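Meet the Jesico Two-Arm Helper

Robots for kids – what they do, what they cost and how they learn

By Daranee Siriwan
24/08/2021

A bag with a zip top is easy for you. You pinch one end, slide your fingers along and the bag is shut. For a robot, the same job is hard work.
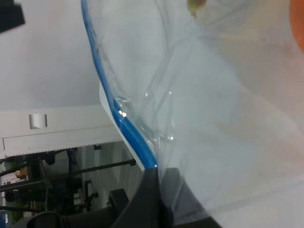
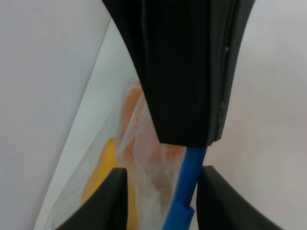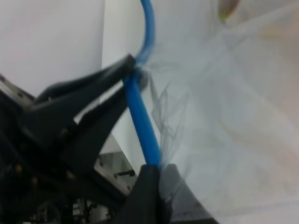
The Jesico Two-Arm Helper is a robot kit that schools and libraries can rent. It comes in one large crate and has two arms that are bolted to a table. Each arm ends in a gripper, which is the robot's hand. A gripper has no thumb and no palm. It has two stiff black fingers that open and close, and that is all. Look at the clear plastic in the first picture and see how crinkled it is. Every wrinkle has its own shape, and it changes when something presses on it. A wooden block stays the same shape when you pick it up, so a robot can learn about blocks quickly. Plastic film takes much longer.

How does it see?

The kit has small cameras near the grippers. They look at whatever is close to the robot's fingers. This is useful, but it causes problems too. Clear plastic is hard to see because you look right through it. In the second picture there is something orange and something yellow inside the bag, and both look blurry through the folds. The robot has to work out which part is the bag and which part is behind it or inside it.

Bright colors help. Blue stands out well against white plastic and pale walls, so it gives the robot something to aim for.

How does it learn?

A person shows it first. The renter gets a pair of handles, and when you move the handles, the arms move the same way. The computer saves what the arms did and what the cameras saw. You do the job again and again, with the bag in a slightly different place each time.

The team at Ondale, where the kit is put together, told me they recorded 421 turns with bags before the arms could try one alone. Then they let the robot try 217 times and wrote down every mistake. Most of the mistakes were small ones – a finger closed too early, or the bag slid away.

What comes in the crate?

Two arms with grippers
A set of cameras
Two handles for the teacher
A practice pack with bags, cloths and cords
A big red stop button

The stop button is the first thing you learn to use. Press it and both arms stop. An adult has to be in the room whenever the power is on, and hands stay outside the yellow tape while the arms are moving.

What does it cost?

Renting the kit costs $958 for a school term. The Chaturvedi workbook is included, and it has 41 short lessons for ages 9 to 12. Extra bags for the practice pack are sold separately, but any zip-top bag from the kitchen will do.

Is it any good?

I tried the kit at the Bratesbridge library. The handles are easy to use and the lessons are clear. The arms are slow, and younger children may get bored waiting. Setting up took most of a morning – ask for help with the crate, because it is heavy.

The library will have the kit again in November. Ask at the front desk if you want a turn.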